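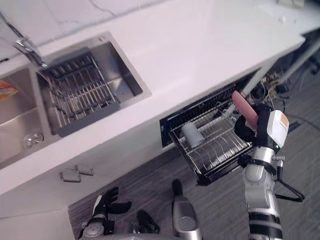
The kitchen station at Prarkeck. The right gripper has a pink piece over the pull-out rack, and a gray cup lies in the upper tier.

Bríd Doherty runs data collection at Prarkeck, and most of her day is spent on dishes. Her team records a two-armed robot doing small kitchen jobs under the control of a person. The recordings go to a learning group on the floor above, where they are used to train a model that will try the same jobs without a person steering. The project is called Flillo. We talked on 2018-07-14, between two recording blocks.

"People ask me about the model first, and I can't tell them much," Doherty said. "I work on what goes into it. If the examples are bad, I hear about it a couple of weeks later."

An example, in her team's terms, is one attempt at one task. The operator starts the recording, does the job, and stops it. The joint positions, the gripper commands and all the camera streams are saved together with a short sentence saying what was asked for. The station has a list of 41 tasks. Most of them are along the lines of taking one thing out of the rack, or putting one thing into it.

Four people operate the robot, and Doherty is one of them. The others are Ciarán Fahy, Ailbhe Conneely and Tomás Daly. She wants all of them on every task. When the project began in December, each operator had a favorite set, and the recordings showed it.

"Ciarán comes at a cup from above and I come at it from the side," she said. "If he does all the cups, the model only ever sees cups from above. Then you put one under a shelf and it has nothing to go on."

The target is 300 accepted examples for a simple task and 600 for one that uses both hands or has a moving part, such as a drawer. Rejected attempts don't count toward either number, though they are kept on disk. An attempt is rejected if a camera drops out, if the operator does a different task from the one in the sentence, or if the robot is bumped by someone walking past.

A dropped object is handled differently. If the operator picks it up and finishes, the attempt is accepted and tagged as a recovery. Conneely argued for that rule in the spring. Before then, anything with a drop in it was thrown out.

"She was right," Doherty said. "We were saving only the clean ones. The model would miss a grasp and then carry on with an empty hand, because it had never been shown what you do after a miss."

Between attempts the operator resets the station by hand. A sheet taped up beside it gives the next layout: which items are out, which tier of the rack they go in, which way they face. The layouts are drawn by a script that Daly wrote. The team used to choose them freely, and Doherty said they fell into habits without noticing. Objects ended up near the front of the rack, standing up, with the handle side toward the operator.

"A cup on its side is a much harder cup," she said. "The script doesn't care that it's hard. It gives you one on its side as often as it gives you anything else."

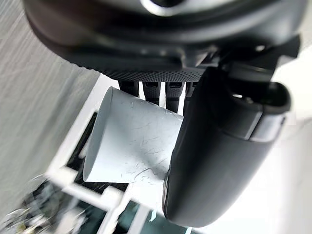 How long does it take a new operator to produce usable recordings?
Two weeks is normal. The first few days are practice with nothing saved. After that we save everything, but someone else reviews each attempt before it goes in, and we stop doing that when the reviewer has nothing left to send back.

Review is the slow part of the job. Every accepted attempt is watched once by a person who did not record it. The reviewer checks the task sentence against what was done, marks the moment of each grasp and release, and looks for long pauses. Pauses matter more than Doherty expected. Operators stop to think, and a model trained on those stops learns to stand still in the same places.

"You can trim some of it," she said. "You can't trim all of it. If I hesitate with the gripper half closed, that's in there, and I'd sooner do the attempt again."

Views from the wrist are checked separately from the head view. Doherty looks for whether the fingers and the object are both visible at the time of the grasp. Blur during a fast move is accepted. She has asked the operators to slow down just before contact.

The next set of tasks will be recorded at Mottram, a second site where the counter is lower and the sink is on the other side. Daly is going ahead to set up the arms and run the calibration. Doherty expects to move the whole team there for a month. The task list will stay the same, and the layout script needs one change before then, to cover a rack with a single tier.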